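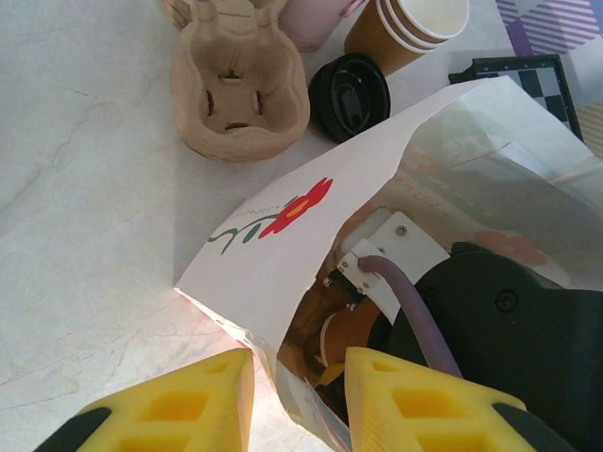
Brodico Department of Household Materials, Packing and Storage Group

Stuvus Paper Bag Records
Data card and README

Last revised: 09/08/2024
Status: open for internal and partner use
Held at: Brodico, Wosville

Summary

Stuvus is a collection of 900 written records on small paper bags and the goods placed in them at an ordinary table. Each record covers one bag. It gives the type of paper, the printing on the outside, the way the bag was set down, the kinds of goods put into it, and the condition of the bag at the end of the session. The collection is intended for people who design, buy, or teach the use of light packaging for homes, shops, and school kitchens.

The white bag with a red five-petaled flower on its upper flap is of the class recorded as WP (white, thin, printed). The flower has a yellow center and a curving dark green stem with small leaves, and it is printed near the open edge. Thin white paper of this class lets printing on the far side show through as a faint tint. The person making the record should enter only the printing on the near side under "front_print" and use "show_through" for the rest.

What is in the package

records.csv, the main table, one row per bag
goods.csv, the list of goods, linked to the main table by bag_id
terms.txt, definitions of the words used in both tables
changes.txt, corrections made after the first issue
README, this document

Files are comma-separated text with one header row. Empty cells mean that the value was not recorded. They do not mean zero or "none," for which the word "none" is written out.

Fields in records.csv

bag_id: A number given to the bag at intake. Numbers are not reused when a record is withdrawn.

paper_class: WP (white, thin, printed), WU (white, thin, unprinted), BP (brown, printed), BU (brown, unprinted), or OT (other).

front_print: A short description of the printing in everyday words, such as "red flower, green stem." Lettering is copied only if it can be read without a magnifier. Otherwise the entry is "lettering, not read."

show_through: yes, slight, or no.

position: upright, on its side, or folded flat, as first set down on the table.

mouth: open, partly open, or closed, at the same moment.

surface: The tabletop under the bag. Permitted values are plain light, plain dark, wood pattern, marble pattern, and cloth. The value concerns appearance only. A tabletop entered as "marble pattern" may be made of any material.

end_state: sound, creased, torn at mouth, torn at side, or torn at base.

remarks: Free text, no more than 100 characters.

Fields in goods.csv

bag_id: As above.

item_order: The order in which the item went into the bag.

item_kind: round, long, flat, boxed, wrapped, or loose. The kind describes the shape that matters for packing and makes no statement about what the item is.

item_color: One main color in a common word. Where two colors are equally strong, both are given with a slash between them.

seen_or_declared: "seen" if the recorder observed the item directly, "declared" if the entry rests on the packing list. Items deep inside a bag are often known only from the list. Users who need direct observation should filter on this field before doing anything else.

Scope

Of the 900 records, 491 concern bags of thin white paper, printed or unprinted. The remainder are brown paper, apart from a small group under OT. Plastic bags, cloth bags, and bags with rigid handles were left out. A bag with a flat paper handle was accepted, and the handle is mentioned under remarks.

The bags were supplied through the Rugemalira stockroom in Wosville. They are of the size used for baked goods, fruit, stationery, and small gifts. Larger grocery bags are not represented, and results from this collection should not be applied to them.

How the records were made

The packing sessions took place at ordinary work tables. Recording began in January and was carried out in 7 rounds. In each round the same steps were followed:

1. The bag is taken from the stack, opened, and set on the table. The position and mouth are entered before any goods go in.
2. The goods on the packing list are laid out on the table beyond the bag.
3. The goods go into the bag in the order on the list. If the order is changed, the list is corrected at once.
4. The bag is checked at the mouth, along both sides, and at the base. The end state is entered.
5. The goods are taken out and checked against the list.

A bag was used for one record only. Used bags were flattened and kept in numbered folders until the round had been checked.

For bags lying on their side, the recorder enters the direction of the mouth under remarks, as seen from the near edge of the table ("mouth to left," "mouth to right," "mouth to near edge," or a combination). Earlier rounds used "front" and "back," which recorders understood in different ways. Those entries have been rewritten where the meaning was certain and cleared where it was not.

Handling terms

"Mouth" means the open end of the bag. "Flap" means any part of the paper near the mouth that stands free of the opposite side. "Base" means the closed end, whether folded or glued. A bag is "on its side" when one broad face rests on the table. It is "folded flat" only when there is nothing inside and both faces touch along most of their length.

The word "crease" is used for a line that remains after the paper has been smoothed once by hand. Manufacturing folds are not creases.

Recommended uses

The collection is suitable for comparing paper classes under light packing, for preparing instruction sheets on bagging small goods, and for practice in writing consistent item descriptions. It has also been used within the department to settle the wording of stockroom labels.

It is not suitable for setting load limits. No weights were recorded. It also gives no information on grease, moisture, or contact with food, and it must not be cited as evidence that a paper is safe for such contact.

Known limitations

Color words vary between recorders. "Tan," "light brown," and "orange-brown" overlap, and a search on one of them should include the others.

Descriptions of printing are uneven. Floral designs were described more fully in later rounds, after the terms list was extended to cover petals, stems, and leaves. An early entry reading "flower" may refer to any floral design.

Torn bags of class BU are few. Percentages worked out on that group alone should be treated with caution.

The show_through field depends on the light at the table, which was not controlled.

Corrections

Corrections are listed in changes.txt with the bag_id, the field, the old value, and the new value. Users who find an error should send the same four items to the Packing and Storage Group. Requests to remove a record are considered when the packing list and the goods cannot be matched.

Terms of use

The records may be copied and used for teaching, study, and internal planning. Published work should name the collection as "Stuvus Paper Bag Records, Brodico, Wosville" and state the revision date shown at the head of this card. Altered versions must carry a different name. Printed designs on the bags remain the property of their owners, and permission to use the records does not extend to reproducing those designs on goods or packaging.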